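The Grip Problem
Inside a basement workshop's second attempt at a hand-held gripper for laundry

The Cosora shop occupies the lower level of a former print works and is open to its members from six in the evening. There is one decent lathe, two resin printers, a drill press with a bent table, and a bank of lockers. Since February, locker 14 has held the parts of a two-jaw gripper that a small group of members is building in order to teach a tabletop arm to handle clothes.

The arm came first. It is a six-axis kit unit from Pirnard, bought secondhand by three members who split the cost, and it has a rated payload well above anything found in a laundry basket. Payload was never going to be the limit. A shirt weighs little, has no fixed shape, and presents a different edge each time it is dropped. The group spent its first winter writing motion scripts for the arm and found that a script that folded a towel on one evening missed the same towel on the next by the width of a finger.

The current approach puts the gripper in a person's hand. The operator works the jaws with a trigger, a camera fixed behind them records the view, and the jaw opening is logged against time. The arm carries the same jaws and the same camera in the same relative position. Whatever the operator does with a sleeve should, in principle, transfer without a translation step. In practice the transfer depends on how closely the two tools match, and most of the shop hours go into that match.

Version one used parallel jaws on a linear rail. The rail was stiff and accurate and collected lint. After a few evenings with cotton towels, the carriage began to stick at the last part of its travel, which is the only part that matters for cloth. The rail was cleaned, greased, cleaned again when the grease proved to hold more lint than before, and finally removed. The group kept the trigger and the handle and redesigned everything forward of them.

Version two is a linkage. Each jaw is carried on a pair of links that keep the pad facing its opposite number through the stroke. Rotating joints tolerate lint better than sliding ones, and a worn pin can be replaced in a few minutes. The cost is geometry. A linkage moves its pads along an arc, so the tips advance slightly as they close, and the operator has to learn to start a little short of the fabric. 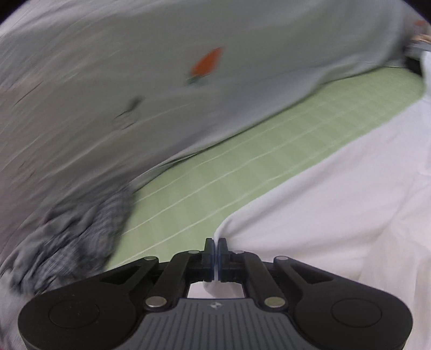
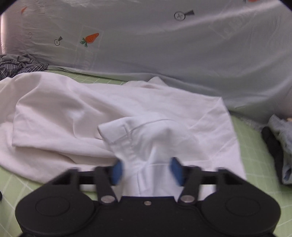
Pad compliance took longer to settle than the linkage did. A hard pad holds a single layer by friction at whatever high spots happen to touch, and a thin cotton edge slides out as soon as the pull is off axis. A soft pad conforms but drags on the way in, pushing the cloth ahead of it. The dark blue pads now on the tool are the compromise, a thin face over a firmer backing, and they are asked to do two different jobs: close on a single edge of white cloth with almost no gap between them, and stand apart to either side of a thicker folded section with a stitched band at its end. The second case is harder to tune. Creases run lengthwise through a fold of that kind, and if the pads arrive unevenly one of them rides up a ridge while the other closes on slack.

The backing is cast in a two-part urethane from Crăciun, a small supplier whose data sheet gives a cure schedule and little else. The group cast pads in four hardnesses and tested them with a luggage scale and a strip of bedsheet. The softest tore at the corner. The hardest let the strip go at less than half the pull of the others. The two in the middle could not be told apart by the scale, and the softer of them was chosen on the strength of how it felt at the trigger.

The facing is a separate sheet bonded on afterward. It wears first and is treated as a consumable. Members peel it off with a heat gun, scrape the residue, and bond a new one under a clamp overnight. An early batch was bonded with the wrong adhesive and shed its facings in the middle of a session, after which the correct tube was given its own hook on the wall.

Joint play was the next item. With new pins, the pads meet flat. After two weeks of use on the first set, the tips had enough side movement to pass a playing card on one side and nothing on the other. The pins had been cut from unhardened rod, and the bores in the printed links had gone oval. The fix was ordinary: hardened dowel pins, reamed bores, and bronze bushings pressed into the links with the drill press used as an arbor. The bushings came from Drerkico in a minimum order of 200, so the shop has a lifetime supply.

Symmetry turned out to matter more than absolute stiffness. The software estimates where the pads will meet from the image and from the trigger encoder. If both jaws flex by the same amount, the meeting point stays on the center line and the estimate holds. If one flexes more, the point drifts, and a policy trained on drifting data learns to aim to one side. The group now checks every rebuilt gripper on a jig, a plate with a scribed line and a feeler gauge, before any recording is done. A tool that fails goes back to the bench whatever the hour.

Sessions are short. An operator takes a garment, drops it on the work surface, and attempts one task: find an edge, lift a cuff, straighten a sleeve, lay one layer over another. Each attempt is recorded and labeled. Failures are kept and labeled too, on the argument that a recovery is worth more than a clean run. Over the spring the group logged 84 usable attempts on long-sleeved garments, fewer than planned. Much of the shortfall traces to fatigue. The tool is nose-heavy, and by the end of an evening the operator's wrist drops and the camera view tilts with it.

White garments are the worst case for the camera. Exposure set for the room washes out the folds, and exposure set for the folds turns the black jaws into a single dark mass. The group fixed exposure by hand and accepted some loss at the dark end, reasoning that the position of the jaws is already known from the encoder. Motion blur remains. Anything behind the work smears when the operator turns the wrist quickly, and the frames in between are of little use for locating an edge.

Results on the arm are modest. It can pick up the hem of a flat towel and carry it over the far hem with fair reliability. It can find a sleeve. It closes on the end of that sleeve less often than it misses, and the misses are consistent, short by a small amount along the line of approach. The suspicion is the arc of the linkage. A person corrects for the advancing tips without noticing, by easing the whole hand back as the trigger closes. The arm's controller smooths that small retreat out of the recorded path as if it were tremor.

A filter change is in testing. So is a third linkage with longer outer links, which flattens the arc at the price of a wider housing. The wider housing no longer fits in locker 14, and for the moment it is kept under the bench with the rail from version one.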